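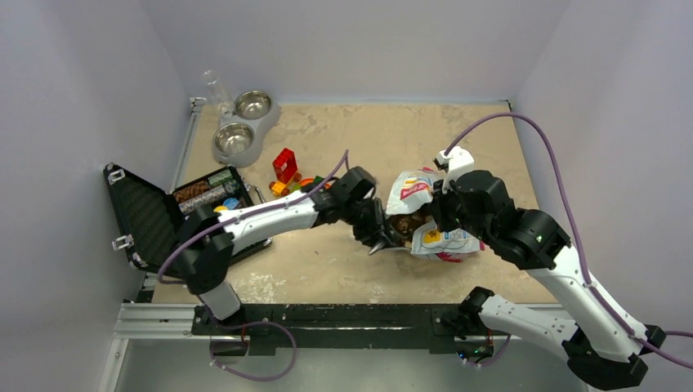 Two robot arms at work over a crumpled white bag.

Munham review: a filings reader for people who own a few shares

By Teresa Żak
8 May 2026

I own stock in 17 companies, which is too many for someone who used to skip every annual report that landed in her inbox. My brother-in-law swears by reading the footnotes. I swore by reading the headline number and going to bed. So when Munham came out with a desktop version I paid for it myself and have been using it most evenings (yes, I'm that fun).

You type in a company, it pulls up the annual and quarterly reports, and it puts this year's wording next to last year's with the changes marked. Sounds dull, and I love it! The revenue recognition note is the part I always got lost in, and now I can see in a minute whether a company has changed how it books gift cards or multi-year contracts. One retailer I hold had quietly moved a whole paragraph on returns into a different note. Probably harmless, but I'd never have spotted it.

The search is quick, even in a filing that runs past 200 pages. You can pin notes in the margin and they stay put when the next quarter's report arrives – mostly. Twice mine slid down to the wrong table and I had to drag them back.

What I don't like is the "concern score." Every company gets a number and a colored dot, and I couldn't find a page saying how it's worked out. A dull little water utility scored worse than a firm that had restated its earnings. I turned the dots off in settings and I'm much happier.

Exporting is clunky too. Tables come out as one long column unless you pick the "flat" option, and that's hidden under Print of all places.
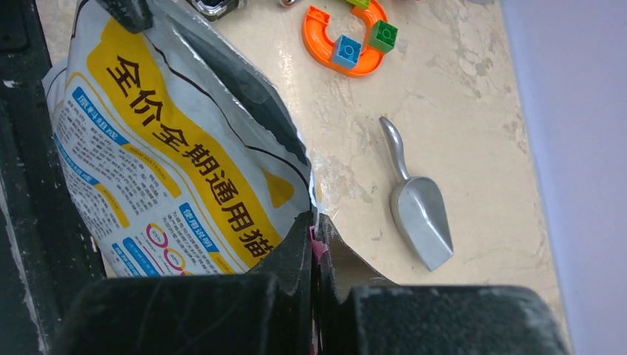 Price and support

It's $39 a month, or you can use the free plan and look at three companies. There's no yearly discount yet, though the company says one is coming in June. If your whole portfolio is worth $1,000, please don't – the filings are free to read and a highlighter is cheap.

I wrote to support about the sliding notes and got a reply from Hamisi Mutiso the next morning, with a workaround (lock the note to a heading, not a row). It's held so far.

Four stars from me. I'd go higher if they explained that score.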